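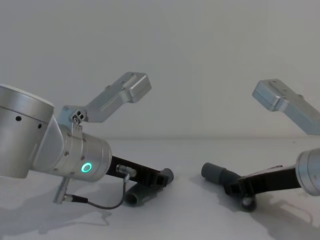
Home Projects Vacancies Take part Contact

Gripper comparison: operators wanted at Dotuswood

Last updated: 3 Oct 2026

Dotuswood is looking for people to take part in a comparison of gripper fingers on our two-arm bench. You will drive both arms by hand controls through a set of short handling jobs, first with one type of finger and then with another, and tell us how you got on. The work is paid and no experience with robots is needed.

We have 14 places. Each person comes in for two sessions, on separate days, and each session lasts a morning or an afternoon.

What the trial is for

We make tooling for small assembly cells. At the moment most of our customers fit flat fingers and change them when the part changes. Salitz, our own range of round fingers, is meant to pick up a wider mix of parts without a change of tooling. Our engineers can use it well enough, but they designed it and have had months to get used to it. We need to know how it does with people who have not.

The trial also compares two controllers. Ojala is the one we use every day, with a handle for each arm and a foot pedal to pause. Zostinberg is newer and has a lighter handle with the open and close control under the forefinger. Half the group will start on Ojala and half on Zostinberg, and everyone will swap for the second session.

What you will do

The first part of each session is practice. Kamran Usmani runs the bench and will show you how to start, pause and stop the arms, and how to bring them back to their resting position. You can practise for as long as you like within the first hour.

After that you will work through the jobs on a printed card. They include picking up a tube and passing it from the left arm to the right, standing a bottle upright, fitting a cap, and sorting small parts into trays. The handover between arms is the one people find hardest, as both grippers have to hold the part for a moment before the first one lets go. You may drop things. Please carry on to the next attempt when you do, as drops are part of what we record.

Fingers are changed by staff between sets. You will not be asked to handle tools or reach over the bench while the arms are powered.

At the end of each session you fill in a short form and talk to Tiina Tikkanen about what felt easy, what felt awkward and where you wanted more feel or more speed. Blunt answers are useful to us.

Who can apply

You should be 18 or over and able to sit at a bench and use both hands for up to two hours with breaks. Glasses and contact lenses are fine. We would like a mix of left-handed and right-handed people, and we are short of left-handed applicants from the July round.

We are keen to hear from people who do careful work with their hands, such as sewing, lab work, catering, packing or instrument repair. We would also like several people who do none of these.

You cannot take part if you work for a company that makes or sells grippers, or if you took part in July. If you have a hand or wrist injury, please mention it when you apply so that we can talk it over first.

Pay and expenses

The fee is £200 for the two sessions, paid by bank transfer after the second. If you have to stop after the first session you will be paid half. Local bus and train fares are refunded on production of a ticket. There is limited parking behind the building, which must be booked in advance.

Tea, coffee and a sandwich lunch are provided. Tell us about any food you cannot eat.

What we record

We record the movements of the arms, the time taken for each attempt and video of the bench. The video covers the tabletop and the grippers. Your face is not filmed, though your voice may be picked up. Results are stored under a number and your name is kept separately. You can withdraw at any time, and you can ask for your recordings to be deleted up to the date of your second session.

Getting here

The bench is in Room 814, on the eighth floor. There is a lift and an accessible toilet on the same floor. Report to the front desk and you will be met. Please wear closed shoes, tie back long hair and leave loose bracelets at home.

How to apply

Send a short email to Cherry Mae Talavera through the contact page with the heading "Gripper comparison". Tell us which hand you write with, what work or hobbies you do with your hands, if any, and whether mornings or afternoons suit you better. A CV is not required.

We will reply to everyone. Places are given out as suitable people apply, with some held back to keep the mix of left and right hands. Those we cannot fit in will be asked if they want to go on the reserve list.

Questions about the equipment can be sent to Toon Mulder. Questions about consent, recordings or access to the building should go to Elsa Toivonen. Both can be reached through the same page.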